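Ceron Robotics Club
Workshop tips: keeping the hand-held gripper in good order
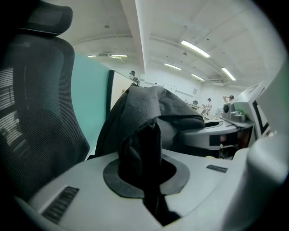
The gripper in the club room, between the desks.

These tips are for members who use the hand-held gripper for the Skatance project. Most of them we learned by making the mistake first. If you are new, please read them before your first turn with the tool.

Before you start

Wipe the lens with a dry, soft cloth. Paper towels leave small scratches, and a fingerprint can spoil a whole afternoon of recordings.

Look at the rubber parts. If a ring has come up on one side, press it back with your thumb. Do not use a screwdriver for this, it will cut the rubber.

Push your chair under the desk and make enough space for your elbows. Tie back long hair and take off scarves.

Cables

Keep the cables under the desk and fix them with hook-and-loop strips. We stopped using plastic ties because every time somebody cut one, he also cut a little of the cable.

Leave a loose loop near the plug, as long as your hand. A cable that is pulled tight will break inside where you can not see it.

Working with cloth

Cloth is more difficult than boxes and cups. Shake it out between tries, otherwise the folds stay in the same places and all your recordings look the same.

Black cloth is hard to see against a dark desk. Put a light sheet of cardboard under it – the back of an old calendar is good.

Lint collects in the joints. An old toothbrush takes it out well. Do not blow with your mouth, there is always some moisture in the breath.

Saving your work

Save after each group of 11 recordings and write the last number in the notebook. In July we had 2,461 recordings on the disk and 2,896 in the notebook, and it took two evenings to find the difference. Now the person who saves is also the person who writes.

Do not rename files from the Cedia folder. The training program looks for them by the old name.

At the end

Let the battery cool before you charge it. Put the small screws in the jar with the blue lid and the Hegazy hex keys back in their pouch, smallest on the left.

Last changed January 2024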